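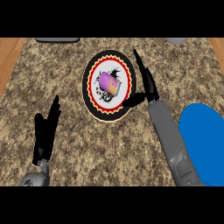

Wouldn't it be quicker to write a script for the grasp and let it run all night, Carnico asked on the morning call, and keep the people for the hard cases? Good question, and I gave a bad answer on the call, so I'm writing down a better one while I still have my coffee.

November, 9:40 a.m., Dekdale sim room

We did try scripts. The old scripted set is still on the shared drive under Clekar/old and anyone can replay it. Every plate gets approached from the same angle at the same speed, with the same little pause before the fingers close. The policy learned the pause beautifully! It learned very little about plates. Give it one turned a few degrees and it would still go to the old spot and close on nothing. What I want from a person driving the arms is all the stuff we'd never think to put in a script: coming in too high and sinking down, nudging the rim, changing your mind about which side to take.

So, people. And I have to say the new plate task is the most fun we've had since the drawer task.

Setup for today: patterned plate on the speckled surface, box sitting on the plate. Gripper on the right, hand on the left. The job is to bring the plate toward the near side with the box still on it. Right side goes to the rim, left side comes in to steady. Start pose for the plate is drawn fresh each episode, box rotation too. Box stays on the white part of the plate at the start, always.

The box is the trick. With a bare plate you can be as rough as you like and the replay looks fine. Put something on top that can slide and suddenly the operator has to care, and you can see the care in the trajectories: slower starts, smaller corrections, hardly any jerk at the end. I plotted wrist speed for the bare plate set against the first batch with the box and the curves look like two different people drove them. (Same operators, same headset, same afternoon.)

Counts as of this morning, all plate tasks together:
recorded: 1643
recorded with the box on the plate: 462
box episodes passing review: 325

I'm happy with 325. The review is strict this time. An episode gets dropped if the tracking dropped out, if the operator reset in the middle, or if the box clipped into the plate on contact. It does not get dropped for being ugly. Please, please stop throwing out the ugly ones. If the first grab slips and the second one holds, that episode is worth more to me than a clean one, so tag it "recovered" and leave it in.

11:15

Found why so many episodes failed the clipping check. Contact margin on the box mesh was left over from the Jurić assets, where everything was bigger. Tightened it, replayed the failures, and a nice share of them are now clean. I haven't added them to the count above. They need a second look by somebody other than me, as I am obviously rooting for them.

Also changed the friction between box and plate. It was so high that you could tilt the plate well past what makes sense and the box rode along as if glued. Now it creeps when you tip too far, which the operators noticed right away, and they started leveling the plate without being told. Lovely to watch.

Notes on the left hand. Operators tend to park it. They bring it up, let it hang in open space, and do the whole job with the right. You can finish the task this way, and the policy will happily learn to do the same, so we end up with a two-armed robot that uses one arm. Things tried:

— Asking people to use both. Works until they get tired, then the left drifts back to its parking spot.
— Swapping the side the plate starts on. Better. When it spawns far left the left hand has to do something.
— Heavier box. Best so far. The plate wants to swing around the right grip and the operator reaches for it with the left almost by reflex.

I'd like a mix of the second and third for the next batch. Leave the parked ones in, but label them, so we can train with and without and see what changes. My bet is that the parked ones do no harm if the label goes in as an input. Somebody talk me out of it if I'm wrong.

2:30 p.m.

Sessions: we're going to 10 minutes per turn in the headset, then swap. Quality falls off after that and you can read it straight from the logs — long gaps before the first contact, then a rush. Shorter turns cost us some changeover time. I'll take it.

Observation rates matched on both wrists after the restart. Depth stream still arrives a step late on the left; the offset is constant, so I'm correcting it at export and have put the value in the session header. If you pull raw files from before the restart, they do NOT have the correction. Use the exported ones.

Randomization for tomorrow: keep the surface texture as is for one more day. The busy pattern is hard on the encoder and I want a solid batch on it before we start swapping floors and tables. Colors of the box can vary. Plate design stays. Lighting gets the wider range from the Clekar config, minus the very dark end, where the operators can't see the black fingers against the black rim and neither can I.

Trained a quick one over lunch on the reviewed box episodes only, small network, nothing tuned. It reaches for the rim! Not every time, and it lets go too early, but it picks a sensible side of the plate and it slows down before contact. The scripted set never got us that. Saved as plate_box_lunch in the usual folder, with replays, go look.

For Carnico: send the lunch replays along with the speed plots. Ask whether their resets can be scripted even if the grasps aren't, as that's where I'd love the automation.

To do before leaving: rerun the review on the clipped ones, back up the headers, charge both controllers.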